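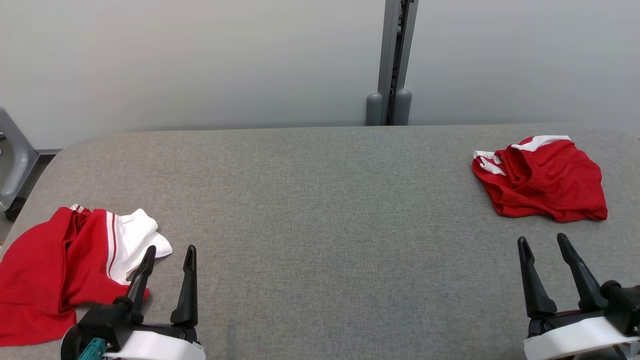 Chapter 2
Anchoring and Ground Tackle

By the end of this chapter you should be able to choose an anchor for a small boat, work out how much rode to let out, and tell whether the anchor is holding.

2.1 What an anchor does

A boat at anchor is held by the bed of the sea or lake. The anchor digs into the mud, sand or clay, and the rode (the chain or rope between anchor and boat) keeps the pull on it as close to horizontal as possible. If the pull comes from above, the anchor tends to lift out. Most cases of dragging in settled weather come down to too little rode.

The length of rode let out, divided by the height from the bed to the bow roller, is called the scope. When working it out, use the depth expected at high water and add the height of the bow above the surface. On lakes with no tide, such as the Stoltinholm reservoir used in the exercises, the depth can be read straight from the chart, provided the water level has been checked.

Key terms: rode, scope, shank, fluke, snubber, swinging circle.

2.2 A night at Bulach

The motor cruiser Trastik anchored in Bulach bay one evening in June with 70 metres of chain in the locker. The crew let out less than a third of it, set no snubber and took no bearings. The wind went round after midnight and the boat dragged 183 metres towards the moorings before anyone woke. We shall return to this case in section 2.4, where you will be asked to plot the swinging circle and choose two landmarks for an anchor watch.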